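Guidelines for Tabletop Handling Work, Revised

February 2, 2025

The rules governing tabletop handling at Laaksonen have been revised following a review of 139 sessions completed through December. The principal change concerns the start of each session. Operators are now required to confirm the object list before the arms are enabled, and to record any substitution in the log. Verbal confirmation is no longer sufficient.

Tableware remains the most frequent category, and metal pieces call for particular care. Spoons and forks should be set down with space between them, and bowls should not be stacked unless the task sheet says so.
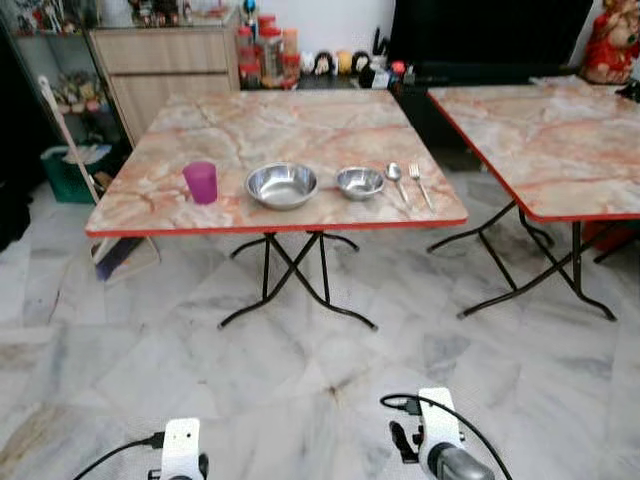

Cables must be checked before every session and again after any pause. The earlier Mernon checklist placed this step at the end - a position I have long considered mistaken. Of the 37 stoppages noted in the review, 27 were entered with no cause given. Such entries will now be returned to the operator for completion.

Comments on the revised text may be left under this post.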